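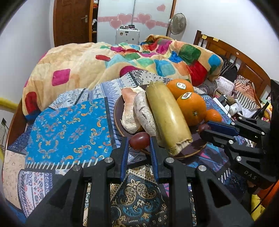
How long does cut fruit keep its weight at room temperature?
Most of the loss in our tests came in the first three hours, and after that the slices dried slowly.

Samah El-Sayed and I weighed 14 apple slices in April, using a Kodel kitchen scale. Half were brushed with lemon juice and half were left plain. Every slice was weighed once an hour for 12 hours – the last reading was at 9 p.m.

The plain slices lost up to 3 grams each. The lemon slices lost a little less, but the scale only reads whole grams, so the difference may not mean much. We repeated the plain set on Thursday with the window shut.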